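Office life | Members' Newsletter

Chairs, and the great sitting-down of May

The chair question has been settled, or at least it has sat down for a bit. Regular readers will remember that in the spring we asked you what you would change about the big room, expecting requests for better coffee and possibly a plant. We got 116 replies. Most of them were about chairs, and several ran to a second page.

Radwa Chraibi read the lot and sorted them into two piles, Back and Bottom. Back won comfortably, if that's the word. The trouble with shared furniture is that everybody adjusts it and then goes home, so the next person spends the first ten minutes of the morning pulling levers and sinking slowly out of sight of their colleagues. Junhao Hao, who is tall, has asked me to record that he has been lowered against his will on many occasions.

So we tried a few. Trastiveo lent us one that was very handsome and tipped backwards if you laughed. The Jinari was better, though its arms would not go under any table we own, and we were not prepared to buy new tables to please a chair.
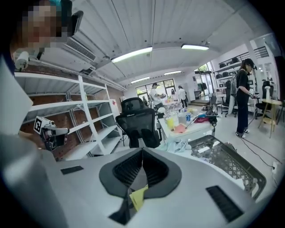
The big pale grey one has its admirers. It has a proper headrest, a curved back and mesh vents let into the shell, and it takes up about as much room as its supporters do in meetings. The black mesh chairs are plainer and easier to shove about, and I notice that the people who voted for grandeur still make for a mesh one when there is actual work to be done.

A word on the white table while we are on furniture. Cups, jugs and cloths are not filing. If you have finished with a mug, the mug has also finished with you, and would like to go to the sink. Charoen Phuthong has offered to draw up a rota. I would urge you all to tidy up before he does, as his last rota had appendices.

The tall white shelves by the brick wall are free for anyone who wants them. Put your name on whatever you leave there. Nouhaila Ouali has the labels and will part with them if asked nicely.

Final views on chairs to Hajar Saber, please, by the end of the month. One page.

More from Office life
The kettle: a reply to my critics
Who turned the air conditioning down?
Coat hooks, and the people who use 2
Lost property: one glove, still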